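Grendlow Household Textiles Collection
Data card, version 2

Summary

The Grendlow Household Textiles Collection records the handling of everyday cloth items and the containers used to store them. It covers folding, stacking, sorting, and placing items into open baskets. The collection is maintained by the Prenness office and is released to partner institutions for study of household routines. This card describes the items, the setting, and the conditions of use.

Contents

The release holds 155 sessions. Each session covers one task performed from start to finish at a single table. Tasks are grouped under two headings:

Fold and store: a cloth item is laid out, folded, and placed in a basket.
Sort and store: several cloth items are separated by type before storage.

The item list has 38 entries. It includes dish towels, napkins, pillowcases, T-shirts, scarves, and plain lengths of fabric in dark and light shades. Items were washed before first use and were not ironed. Where an item shrank or lost its shape during the project, it was retired and its entry marked "closed" in the item list. Closed entries keep their numbers.

Containers

Baskets are open-topped and have no liners. Woven baskets were preferred over wire ones after early sessions at the Plevholm site, where thin fabrics caught on the wire ends. The wire baskets remain in the item list, and sessions that use them carry the note "W" in the session log.

Setting

Sessions were held at Plevholm and at the Rahimi Annex. Room layout differs between the two sites, and users should consult the site field before comparing sessions. Tables were cleared of unrelated household goods before each task. Items could be started flat, folded, or bunched, and the starting state is entered in the log under "start."
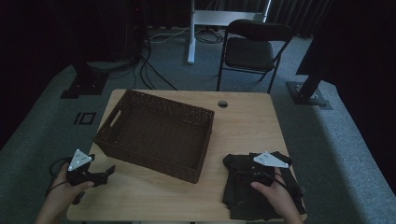 Does a cloth have to be folded before it is counted as stored?
For tasks under "Fold and store," the cloth must be folded at least once and lie fully inside the basket. For tasks under "Sort and store," a loose cloth is accepted.

Known limitations

Fitted sheets and heavy blankets are not included. Dark fabrics are more common than light ones, and patterned fabrics are few. The log for the April sessions at the Rahimi Annex lists basket type but omits basket size.

Use and access

The collection may be used for research and teaching. Redistribution of individual sessions requires written approval from the Prenness office. Published work should cite the collection by its full name and version number. Corrections to the item list should be sent to the same office with the session number and the entry concerned.

Last revised: December 2025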